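Ideck Trip Planner 7: Review
By Ingeborg Pfister
9/23/22

Ideck is a paid itinerary builder for people who plan their own trips by rail and road. Version 7 adds offline maps, a new transfer calculator and shared editing. I tested it on a 200-mile loop out of Achterberg, with overnight stops in Trusell and Gallex.

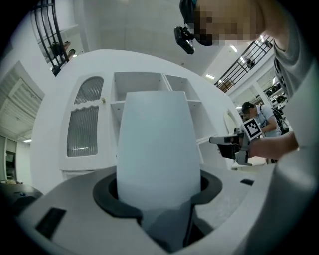

1637 words in the full test log | Summary: 2 min read

Setup is quick. Enter a start point, the nights in each town and a daily limit on travel time. The planner returns a day-by-day schedule with departure times, walking distances and opening hours. The first draft put the Gallex rail museum on its closing day. Moving it by hand caused the rest of the day to update correctly.

The transfer calculator is the best part of this release. It allowed 68 minutes from the Trusell station to the hillside hotel, bus wait included, and I arrived within that window. The old version ignored bus waits entirely. Driving legs are weaker. Parking time is a fixed value, and there is no way to change it for a single stop. 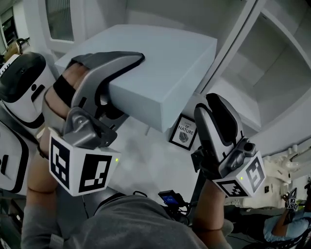
Shared editing worked with two users and slowed down with four. Tobias Marchetti and I changed the same afternoon at the same time, and the later edit replaced the earlier one without a warning. The packing list is also shared, but it has only one field per item and no size or weight. A bulky entry still counts the same as a toothbrush. Anyone loading a rental car for a group will want a separate spreadsheet.

Offline maps cover streets and stations. Footpaths appear only at the closest zoom level. Printed output is clean, one day per page, though long hotel names run into the price column.

Good: transfer times, printed schedules, quick setup.
Poor: parking estimates, edit conflicts, packing list.

Recommended for one or two travelers going mostly by train. Larger groups should wait for the November update, when edit locking is due.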